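On the Keeping of Pencil Cases and Markers

It has been the practice of this blog to devote one entry each season to the small matters of an orderly desk. Previous entries have addressed envelopes, paper trays and the storage of spare keys. The present entry concerns the pencil case, an item that most households own in greater numbers than they need and that few people ever empty completely.

The occasion for writing was a general review of the supply cupboard at Chidiac, where I have kept a work table for a good many years. The review began on a Monday and was expected to occupy one morning. It occupied four. The inventory sheet, when it was finally complete, listed 536 separate writing instruments, a large share of which had not been used since the move from Talari.
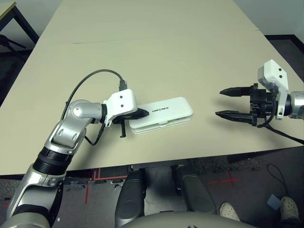

A hard case is to be preferred over a soft pouch for any item with a cap. Pouches allow their contents to shift, and caps work themselves free in the process. A slim case with a proper lid keeps its contents in place and may be laid flat on a table or stacked with others of its kind. It is also easily wiped clean, a consideration for anyone who works with ink.

I would further advise against filling a case to its limit. The lid should close without pressure. If it must be pressed down with the palm of the hand, one or more items should be removed and assigned elsewhere.

The question of labels was considered at some length. Vana, the stationer nearest to the office, offers a roll of 3,000 adhesive labels at a reasonable price, and I did purchase one. In practice a short word written on the underside of the case has served equally well, and the greater part of the roll remains available to any reader who can make use of it.
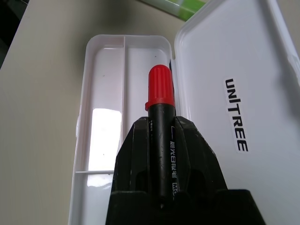
Reading time: 2 minutes

Markers require separate treatment. They are thicker than pens and will not always share a compartment with them comfortably. Where a case is divided lengthwise, the wider side should be reserved for markers and the narrower side for pencils. A short crosswise divider is useful for erasers and lead refills, which otherwise travel the full length of the tray.

A worn barrel is no reason to discard a marker. The proper test is a single line drawn on scrap paper - if the line is even, the marker is kept. Those that fail should be set aside the same day and not returned to the case with good intentions. Caps should be pressed on firmly before storage, and red markers should be checked with particular care, as a loose red cap was responsible for the loss of one lined drawer from Cunell in June.

The next entry will consider rulers and other long items that do not fit in any case at all.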